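Drying out reusable bottles and hydration bladders before storage

ridgeline_981
Posted July 7, 2022
I store 16 bottles and two Cordier bladders over the winter. Last December I capped everything after a day on the rack and found a musty smell in spring. What drying time do people use? Basement humidity is moderate, no fan.
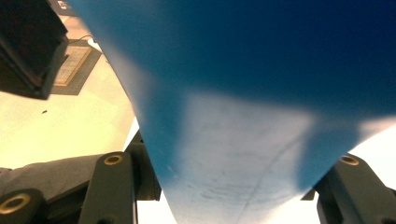
vudport_wet
Drying time depends on airflow through the opening far more than on room humidity. A bladder with its walls touching will hold a film of water for days. Plastic sheet creases easily, like the blue piece in my picture with the curved line across it, and a crease is where I would expect water to sit. Prop the walls apart and leave the hose off.

tarn325
Disagree on the room. I ran the same Nisosgate bladder in two rooms, propped both times. The dry room took one night, the basement took three. Airflow matters, but the air has to be able to take up water.

vudport_wet
Three nights with the cap ring on or off? The ring on the Nisosgate traps water under the thread.

tarn325
On. Fair point – I will repeat it with the ring off.

kettle_925
Bottles are simpler. Store them upside down on a rack with a gap under the mouth, caps separate, gaskets out of the caps.
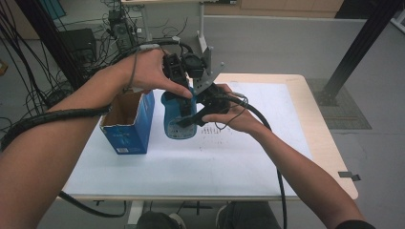 Narrow mouths take longer, so I give those an extra day. I would not use a towel inside, as it leaves lint and misses the shoulder.

ridgeline_981
What about the freezer for bladders? The Cultau leaflet I have says nothing either way.

tarn325
Works for me. Drain it, roll it, freeze it. It does not dry anything, it only stops growth.

vudport_wet
I would skip it. Cold film cracks at the folds if you handle it roughly.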